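9/30/20

The sorting of the hardware at Brometside is now largely complete, and I wish to set down how the work was carried out while the details remain fresh. Readers who followed my earlier notes on the move will recall that the workshop contents arrived in September in no particular order, with hinges, screws and plumbing parts sharing the same bags.

I began by setting a rule for myself. Nothing would be placed on a shelf until it had been put with others of its kind. This meant working on the floor for the better part of 4 evenings, which I do not recommend to anyone with a poor back, but it allowed me to spread out properly and to see what had been kept. There were over 4000 pieces by the former owner's own inventory, a document I have found to be optimistic in some respects and incomplete in others.
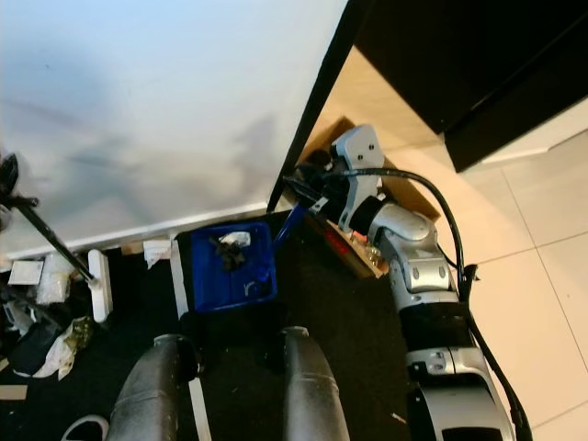
*Sorting in the corner: the cardboard box, the blue tray and the small board with the brass-coloured fittings.*

Trays with raised sides have proved the most useful containers for this stage. Small parts do not roll away, and a tray can be carried to the bench without being emptied. Open boxes are better suited to bulky items, although I have learned to leave the flaps on, as they are needed again when the box goes into storage.

The fittings required the most patience. Gerrit Desmet, who taught me most of what I know about plumbing, advised that threads be checked individually against a gauge before anything is labelled. I followed his advice for the first 13 and found three that had been recorded under the wrong size. The remainder will be checked in the same manner.

Labels are to be written in pencil for the present. The shelving from Veron has been assembled along the far side of the garage, and the top shelf has been reserved for paint and other items that must be kept out of reach of the grandchildren.

Two matters are outstanding. The Tsuji vise requires a new jaw plate, which has been ordered, and the offcuts of timber have yet to be measured. I expect to attend to the timber first.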